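Filed under: Robots > Sim stuff > Kitchen cell

Posted in August by admin

Setting the kitchen arm up again (long, sorry)

Quick one before I forget what I changed. Ereck is back up. For anyone new, Ereck is the simulated kitchen cell: one white arm, one electric range, a load of marble worktop, and it all runs in Clorkitz on the tower under my desk in Zetosstead. No real arm, no real hob, no burnt fingers. Plenty of swearing.

It had been broken since I updated Clorkitz. The old config loaded without a single complaint and then the arm folded itself up like a deckchair the moment physics started. So Friday evening, tea, biscuits, whole thing from scratch. Notes below in the order I did them, more or less. Not the order I'd do them next time.

Base first

The base pose is the thing everything else hangs off and I had it wrong for months. The old one was far too close to the oven front, so for any reach to the back of the range the shoulder had to lean back before it could go up. Looked fine in stills. Horrible in motion, the elbow swinging over the glass.

What I did: deleted the base pose completely. Opened the scene with the arm in its home position, no controller running, and dragged the base until the hand could get over the back panel with the elbow still bent. A straight elbow is no good, it has nowhere left to go and the solver panics. Then typed the numbers in by hand, rounded. Dragging leaves you with nine decimal places and you can't tell later what you meant and what was the mouse.

Check which way up z is as well. The importer swapped it on me. Twice. There's a tick box. The tick box is on a different tab.

Then joint limits. The new version reads them from the arm file and not from the scene file, so all my careful limits were being ignored and the wrist could go round and round like a hot dog roller. Moved them across one at a time, moving each joint to both ends after each one. Boring. Do it anyway.

Once the base was in and the limits were in I let it reach for the back panel with gravity on and left it holding there while I made more tea. No sag, no shake. Front left burner on, as that's the one the task uses. 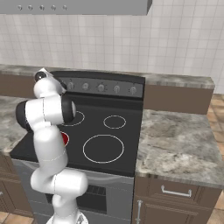 Knobs, the fiddly bit

Five knobs on that panel and each one is its own little hinge. Out of the box the hinges have no friction at all, so if the gripper so much as brushes one on the way past it spins off and a burner comes on somewhere. I lost a whole weekend to this last year thinking the policy was being clever. It was being clumsy and the knobs were greased.

So: damping up on all of them, plus a bit of dry friction so they stay where they're left. I set the switch-on angle to 16 degrees. Less than that and an accidental nudge counts as on. Much more and the fingers slip off before the thing registers, then it goes in for another go, then it's pushing the panel, then you get the wobbles.

Also make sure each knob is tied to the burner you think it's tied to. Mine weren't!! The Jacobs kitchen (that's the layout pack I use, the one with the square tiles on the back wall) numbers its burners in a different order from its knobs. Every test I wrote by burner number was checking the wrong ring. I've now got names in the config in place of numbers and I print them at start up. Should of done that at the beginning.

Way of checking, no cleverness needed:

- arm parked, controller off
- turn one knob from the console, past the switch-on angle
- look at the hob, see which ring goes red
- write it down on actual paper
- turn it back, make sure the red goes away too
- next knob

The turning back matters. I had one where the red stayed after the knob was home, because the colour only updated on a change upwards. Reset looked fine in the log and the hob was glowing away.

Collision shapes

The pretty meshes are not what the physics sees. The physics sees whatever lumpy hull the importer made overnight. On the range, the hull had filled in the step between the cooktop and the raised panel with a sort of ramp. Invisible ramp. You go to reach over the back and the hand stops in mid air and judders. If your arm is juddering against nothing, turn on the collision view before you touch a single gain, please, I beg you.

I replaced the range with plain boxes. One for the cooktop, one for the panel, one for the oven front. Knobs as cylinders. Hood as a box too, don't forget the hood, the wrist gets up near it on the high reaches and without a box it'll go straight through and nothing will tell you.

Gripper fingers got boxes as well, with a 2 mm contact margin. Bigger and they hold things without touching them, which looks like magic and trains terrible habits.

Then the kettle. The kettle is a pain. Its handle arches over the lid and the importer's hull turned handle-plus-lid into one solid lump, so the fingers could never get under the handle. Split it by hand: body one piece, lid one piece, handle in short bits along the curve. Took most of an hour and I got the curve wrong the first time. Mass was daft too, the file had it weighing next to nothing and it skated over the glass if you breathed on it. Gave it a proper weight and some friction underneath. Now it sits where it's put.

Spawn it slightly above the glass and let it settle before the arm is allowed to move. If you spawn it exactly on the surface some of the time it starts a hair inside the cooktop and gets fired at the ceiling.

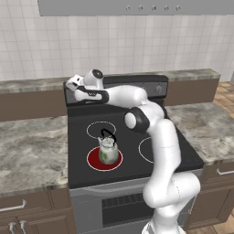
Kettle on the front left ring, hand over the back of the range.

Gains and the controller

Left these till last on purpose. In the past I've tuned gains around a bad base and bad hulls, and then you fix the base and have to do the lot again.

Started low on everything. Raised the shoulder till it stopped lagging, then the elbow, then the wrist, which wants much less than you'd think. If it hums, too much. Control loop at 400 Hz, I tried going lower to save time and the contact with the knobs went mushy. Not worth it.

The gripper has its own force cap and the update had put that back to default. Default is crushing. Knob contact at the default force shoves the fingers through the knob and then it all pings apart. Turned it right down, opened and closed on a knob a few dozen times with me watching, fine.

Soak test

Left it overnight. Script resets the cell, settles the kettle, sends the arm through reach, turn, back, home. It got through 1035 resets before I stopped it in the morning. Then went through the log for three things: any joint sitting at its limit, any contact force over the cap, any burner that isn't what its knob says. First one had a few entries, all wrist, all on the far reaches. Nothing in the other two.

The wrist ones I think are the home pose being a bit twisted. Will look at it.

Keeping it going

Stuff I'm going to do every time from now on, writing it here so I feel guilty if I don't:

- copy the whole config folder before updating Clorkitz. whole folder, the scene file on its own isn't enough
- knob and burner check after any change to the kitchen pack
- collision view on for the first run of the day
- gripper force cap printed at start up next to the burner names
- clear the mesh cache. it keeps old hulls and serves them back to you with a straight face. I fixed the ramp twice before I found that out

Someone asked in the comments last time if I'd share the config. Yes, once the wrist thing is sorted and I've taken my file paths out of it, teh folder names are embarrassing.

Still to do: the oven door doesn't have a hinge at all, it's just painted on as far as the physics is concerned. And the drawers. Want the drawers opening by the end of the month but the handles need the same treatment as the kettle and I can't face it yet.

Contact | Older posts | © Kitchen cell notes, Zetosstead | Back to top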